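Wenddale露天音乐会场地安全检查表(附检查意见)

检查日期:2023年1月3日
场地:Wenddale露天剧场,含主舞台、草坪区、后台及艺人休息楼
场地核定容量:4,000人(草坪区)加700个固定座位
本表用于七月演出季开始前的第一轮检查。结论分为“合格”“整改”“待复查”三种,意见栏写明位置和处理办法。

一、舞台结构

1. 舞台面板及接缝
结论:整改
意见:台口左侧第二排面板有翘边,踩上去有响声。乐队设备箱的轮子容易卡在这个位置。面板拆下后检查下方横梁,横梁没有问题的话只换面板。

2. 顶棚桁架与吊点
结论:合格
意见:吊点标牌清楚,单点限载1,000公斤的字样重新喷过。巡演团队自带灯架的,进场前须把吊挂图交给场地方核对。

3. 侧台楼梯与扶手
结论:整改
意见:右侧楼梯最下一级的防滑条脱落,扶手底座螺栓松动。螺栓当天已拧紧,防滑条等材料到货后再贴。夜场换台时这条楼梯用得最多,首场演出前必须完成。

4. 鼓台及移动平台刹车
结论:合格
意见:四个平台都推过一遍,刹车能锁住。

二、供电与音响

5. 主配电箱
结论:合格
意见:箱门能锁,回路标签与图纸一致。漏电保护逐路试过,动作正常。箱前一米内不得堆放线缆箱,去年演出季有两次被堆住,今年在地面画黄线。

6. 舞台地面线缆
结论:待复查
意见:目前没有铺设演出线缆,只查了线槽盖板。盖板缺三块,已列入采购。布线完成后再查一次,重点看调音台到舞台的一段,这段要横穿观众通道。

7. 扩声系统吊挂与声级
结论:待复查
意见:音箱由Gidbridge公司在七月进场吊装,届时查验保险绳和吊装记录。调音位的声级计送检还没有取回。舞台前方第一排发放耳塞的做法保留,箱子放在问讯台。

三、艺人休息楼

8. 淋浴间
结论:整改
意见:两间淋浴间的地漏排水慢,放水几分钟后门槛处有积水。先清理地漏,仍不通的话查外管。热水最高温度偏高,混水阀要重新调。洗浴用品统一放进固定的置物槽,不得摆在地面或窗台上。
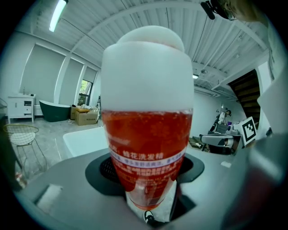

9. 化妆间镜灯与插座
结论:合格
意见:镜灯有一只不亮,已换。插座旁加贴“直发器用后拔插头”的提示,中英文各一份。

10. 疏散通道
结论:整改
意见:二楼走廊尽头堆着旧谱架和折叠椅,通道净宽不够。谱架搬去乐器库,椅子清点后处理。应急灯断电测试全部点亮。

11. 乐器库
结论:合格
意见:湿度计读数在规定范围内。货架靠墙固定牢固,顶层不再放低音提琴箱,取放时太危险。库门钥匙目前有三把,登记本上只有两把的签收记录,请补登。

12. 休息楼二楼浴室
结论:待复查
意见:这间浴室供巡演艺人过夜使用,上一季Guzmán乐团住过一周后报修过下水慢。浴室门锁可从外面用硬币打开,合格。地面防滑垫背胶老化,要换。灯具有防潮罩,换气扇噪声偏大但能用。下水情况留待水电工一并测试。
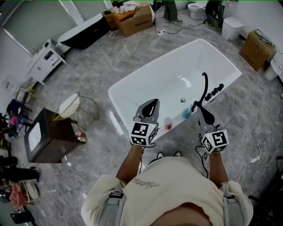
四、观众区

13. 草坪坡道及看台台阶
观众进出最集中的是东侧坡道,散场时人流从坡上往下走,坡面必须干净平整,夜间照明不能有断档。坡道扶手末端有毛刺,已打磨。排水沟盖板有一块断裂,先用锥筒围住。台阶的边缘和坡面颜色太接近,晚上看不清,要刷一道反光漆。急救站旁的员工卫生间也归这一区管,那里打算添一只浴缸,选型可以参考上图这种白色长方形独立式的,盆底中央有排水口;但独立式浴缸的缸沿较高,跨进跨出时要有抓手,安装前请把抓手位置一起定下来。添置之前先确认楼板承重。
结论:整改

14. 固定座位
结论:整改
意见:逐排坐试,共有47个座位椅板松动或螺丝缺失,集中在C区后排。维修前贴红色封条,票务系统同步锁座。

15. 出入口与闸机
结论:合格
意见:四个出口都能从内侧直接推开。南门铰链需上油。演出期间各出口须有人值守,不得上锁。

16. 无障碍座位区
结论:整改
意见:平台与通道之间有一道小坎,轮椅前轮过不去,要加斜板。陪同座位的数量够用。

五、餐饮摊位与消防

17. 摊位间距及燃气
结论:待复查
意见:摊位尚未进场。Sakeo小吃摊今年申请使用两个灶头,燃气瓶要放在摊位背面的通风处,瓶身固定,软管不得有接头。进场当天检查,不合格不开火。

18. 灭火器
结论:整改
意见:后台一具压力不足,草坪北侧一具检验标签过期,均已取下送修,原位放备用件。灭火器箱前不得停放推车。

19. 恶劣天气停演程序
结论:待复查
意见:文本已更新,增加了雷电情况下草坪观众的疏散路线。广播稿还是旧版,里面提到的西门已经不作出口,须重新录制。演出季前安排一次演练,舞台、票务和安保都要参加。

六、复查安排

标“整改”的项目由场地方自行完成,完成后在本表对应项后签字并附维修单。标“待复查”的项目在七月设备进场时查验。第3、10、14、18项没有签字的,不得开放观众入场。本表一式两份,一份放场地办公室,一份交演出主办方。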